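How to write house rules for a small manipulation bench (and keep people following them)

Posted in May, by Esi Addo

When I took over the bench at Ataden I was handed a ring binder with 26 pages of rules in it, and I'd be surprised if anyone besides its author had ever made it past page four. It was a lovely binder. It had tabs! But people were still leaving the speed setting wherever the last person had put it, and every second recording had somebody's sleeve in it, so the binder clearly wasn't doing the work we wanted it to do.

What follows is how we rewrote those rules for our kitchen tasks, which are the tasks where an arm with a two-finger gripper handles cups, pots, lids and so on at a plain table. If you run something similar, at a college or in the back of a workshop, I hope you can borrow most of it. You'll need a free afternoon, a pot of tea and at least one colleague who disagrees with you. Mine was Custódio Rocha, who disagrees with me beautifully.

Before you start: the real standards

House rules sit underneath the proper safety standards and never replace them. Industrial robots are covered by ISO 10218, and there's a good deal of published guidance for people working close to an arm. Your manufacturer's manual will also have its own limits for payload and speed. Read those first, along with whatever your local workplace safety regulator asks for, and have your risk assessment done by someone competent to do it. If a house rule ever seems to soften something in the manual, the manual wins and you cross the house rule out on the spot. We keep a red pen on a string for exactly this.

Step 1. Walk through a normal session and write down what happens

Don't begin by writing rules. Begin by sitting on a stool with a notepad while somebody else works. I sat with Lamisi Dankwa for a whole morning and wrote down each thing she did, including the things she did without noticing, like nudging the table with her hip to check it was still firm. (That nudge is now in our start-up list. It's a very good nudge.)

Try to catch the small decisions. When does the operator step in close? Where do they put the lid while they're getting the pot ready? Which hand is near the stop button? You'll fill more paper than you expect, and that's fine, you're going to throw most of it away.

Step 2. Sort your notes into three piles

Our piles were "someone could get hurt", "something could get broken" and "the recording could be spoiled". Every note goes in one pile only, and if it could go in two it goes in the more serious one. Anything that doesn't fit a pile is a habit or a preference, and you can let people keep their own.

Custódio and I spent most of an hour on glass lids. I had them under "broken" and he wanted them under "hurt", and he was right, as anybody who has swept up glass in sandals will tell you. We don't work in sandals any more either.

Step 3. Write each rule as one thing a person does

"Ensure the workspace is suitably prepared" tells a new operator nothing at all. "Wipe the table with a dry cloth" tells them plenty. Start each rule with a verb, keep it to one action and put it in the order it happens. If you find the word "appropriate" in a rule, you haven't finished writing it.

These are our current ones, with apologies to the binder.

Before powering up
Tie back hair, push up loose sleeves, take off lanyards.
Nudge the table.
Check the gripper bolts by eye, then by hand with the arm powered off.
Press the stop button, confirm the arm won't move, and release it.
Set the speed back to the slow setting, even if it already looks right.

Setting out
Put out only the items on the task card.
Run a thumb around the rim of crockery and look along the edge of glass for chips. Chipped things go in the bin, wrapped.
Keep real food and hot liquids off the table.
Set pots well back from the table edge.
Note any stain or leftover colour on an item in the log before you start.

While the arm is live
One person operates. That person holds the stop button and doesn't hold anything else.
Say "hands in" before reaching onto the table and wait for the arm to be stopped.
Stop if you're unsure. You don't need to explain why.

Packing up
Bring the arm to its parked position and power it off.
Put the lids away flat, on the towel.
Fill in the log before you leave the room.

You'll see there's a line about stains. We had a long discussion about whether items should be spotless. Kwabena Fiadzo, who trains our models, was quite firm that he'd like a few cups that look as though they've been drunk from, given that real kitchens are full of them. So the rule became "note it", and the cup can stay on the table if the task card allows for it. I was brought up to wash a cup the moment it was empty, and it took me a little while to come around.

Step 4. Give lids a section of their own

If your tasks include a covered pot, please write separate rules for the lid. A lid is really a different object with its own way of going wrong, and the trouble nearly always begins at the knob.
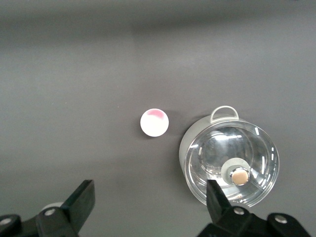
We ask operators to check that the knob is screwed on firmly before each session, and to do it by hand, as a wobbly knob can look perfectly fine. Next, keep the first approach slow and stop above the knob before closing the fingers. It gives the operator a moment to look from the side, where the height is far easier to judge than from a wrist camera looking down. Clear glass is tricky for cameras in any case. It throws back whatever light is in the room, and a bright streak along a rim can shift when you move the arm even a little.

We also set a grip force limit for lids that's lower than the one for pots, and we keep it on the task card where the operator can see it. I won't give you our number because your fingers and your lids won't be ours. Start low with a plastic lid of a similar size, work your way up and write down where it first holds reliably. And keep other breakables out of the path you'd use to carry the lid away. A cup can sit happily beside a pot all day, but plan the lift so the lid never travels over it.

Step 5. Test the rules on somebody new

This is the step people skip, and I do understand, you're tired by now and the tea's cold. But hand the page to a person who has never used your bench, let them set up with the arm powered off, and say nothing. Fuseini Opoku did ours. He got as far as "put out only the items on the task card" and asked very politely where the task cards were. They were in my desk. They now hang on a hook beside the door.

Write down each place where your tester stops, looks around or asks a question, and fix the page before you fix anything else. Then try it again with a second person if you can find one.

Step 6. Keep a log that takes under a minute

Ours has the task, the operator's initials, the items used, anything odd and whether the stop was pressed. That's the lot. We've logged more than 3,000 runs this way, and the stop was pressed in 411 of them, a figure which alarmed our director until we explained that most were people being careful over a lid or a sleeve. I'd worry about a bench where the stop is never touched. Please don't ever make someone feel silly for pressing it, and if you're the senior person in the room, press it yourself now and then so they can see you do.

Keep the "anything odd" column open-ended. Our best rule changes have come out of it, including the towel for the lids.

Step 7. Review, and take something out

Pick a regular time to reread the page with everyone who uses the bench. We do it every 2 months, mid-morning, with cake. For each rule, ask when it last mattered and whether people are following it. If they aren't, find out what gets in the way before you reach for bolder lettering. Our rule about coiling the cables was ignored for ages, and the cause was simply that the hooks were too high for half of us.

Safety rules stay unless your risk assessment changes. Everything else has to earn its spot, and when we add a line we try to drop one, so the whole thing still fits on a single sheet at a type size I can read without my glasses.

A few questions I've been asked

Do we need separate pages for each task? We use one page for the bench and one card per task. The card lists the items, the force limits and anything peculiar to that job.

Should the page be signed? Ours is, at the bottom, by everyone who's been shown through it in person. Signing without the walk-through doesn't count.

What about visitors? They stay behind the yellow line while the arm is live, and that goes for managers, parents and the fellow who services the photocopier.

If you'd like a copy of our sheet to mark up, write to me care of Ataden and I'll gladly post one out. Custódio asks me to add that he has further thoughts on towels.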